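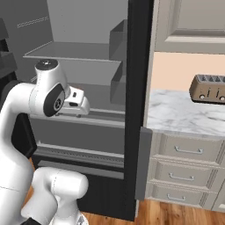

Numudance is a gentle movement practice that pairs slow, flowing steps with deep breathing. It was developed in Stotska by dance teacher Sieglinde Brinkmann, whose first handbook collected a remarkable 279 movements - many of them borrowed from local folk dances!

A typical session lasts 50 minutes and is done barefoot, with humming in place of music. Her student Ottmar Ostermann later added a seated form, which opened the practice to people who can't stand for long and is still taught every January in Sarmiento.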